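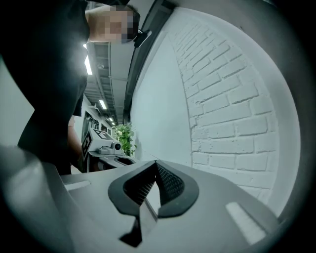 Figure 1. Hand-held gripper with marker mount and camera module, ground floor corridor.

Equipment Planning Report, Handheld Data Collection
To: Hatem Shehata, Program Finance, Davton
From: Naima Erraji, Equipment Planning
Date: Fri 15 May

1. Status

The pilot phase is complete except for the storage rack, which is on back order. Spending to date is inside the approved envelope. A decision is requested on the second purchase lot (section 5) before the current supplier quote lapses.

The units in use are of the type shown in Figure 1: a white box-shaped mount with square black-and-white markers on its faces, a small camera module on the front of the mount, and a dark gray lower body. No change to this configuration is proposed for the second lot.

2. Unit cost

The landed cost per complete unit is $1645. This covers the gripper body, mount, camera module, finger pads, one storage card and inbound freight. It does not cover batteries, which are bought separately and shared between units.

The Prukano quote holds this price for orders of three units or more. Below that quantity the supplier adds a handling charge of $80 per unit. Clarkon quoted a lower body price but left out calibration, and their lead time was not firm. Othmane Metwally asked them twice for a written date and did not receive one. The Clarkon quote stays on file but is not recommended.

3. Consumables and spares

Finger pads are the main wear item. The pads are black rubber with a V-shaped face and a fine mesh-textured insert. Wear shows first on the insert, along the inner fold, and once the texture is gone, smooth objects slip. The pilot budget treated pads as a one-time cost, which was a mistake. They are now carried as a consumable and replaced after 250 hours of handling, or earlier if the insert lifts.

Marker faces also need attention. A scuffed or peeling marker causes tracking dropouts, and the affected recordings have to be discarded. Mostafa Chraibi now prints replacements in house on matte stock. The cost is small enough to go under general supplies. The labor is not, and it appears as a separate line in the second lot request.

Camera modules: one spare was bought during the pilot and has been used. The failed module was returned under warranty and the supplier has accepted the claim. Credit has not yet posted.

4. Site and facilities

Recording takes place in several parts of the building, including the long corridor with the painted brick wall. The corridor needs no rental or fit-out, so it carries no cost in this plan. Two conditions affect equipment choice.

Lighting. The corridor is lit by rectangular fluorescent ceiling fixtures, and exposure has to be set with these in view. Hajnalka Bakos tested fixed and automatic exposure and recommends fixed, with one setting per location. This requires the firmware update included in the Prukano price.

Tracking. Long stretches of plain wall give the position estimate little to work with. Brick is better than smooth plaster. No added wall targets are budgeted. If the loss rate in the corridor goes above the limit agreed with the data team, a set of removable targets will be requested under contingency.

Charging and storage remain open. Units are kept in a locked cabinet without power, and batteries are carried to a bench for charging. The rack on back order will combine both.

5. Request

Approval is requested to purchase three complete units from Prukano at the quoted price, total $4935, with no handling charge. Pads and marker labor are to be charged to the operating line, not to capital. Batteries will be covered by what remains of the pilot allocation.

If approval slips, the order can be split, with one unit bought now and two later. This would bring back the handling charge on all three and would probably mean two calibration visits. It is not the preferred option.

6. Schedule

The lead time is quoted from receipt of order. Delivery windows were set with next year's Ramadan working hours in mind, so that operator training is finished well ahead of the shorter shifts. The full set should be in service by November. Acceptance checks will be done by Othmane Metwally on arrival, using the pilot checklist plus a pad inspection.

7. Open items

Warranty credit for camera module: waiting on supplier.
Storage and charging rack: back ordered, no firm date.
Pad replacement interval: to be reviewed after the first full quarter of logged hours.
Insurance schedule: serial numbers to be added once the second lot is received.

Related items
Pilot Phase Closeout: Handheld Units
Supplier Comparison, Prukano and Clarkon
Battery Handling and Charging Procedure
Fixed Exposure Settings by Location
Operating Budget, Consumables Line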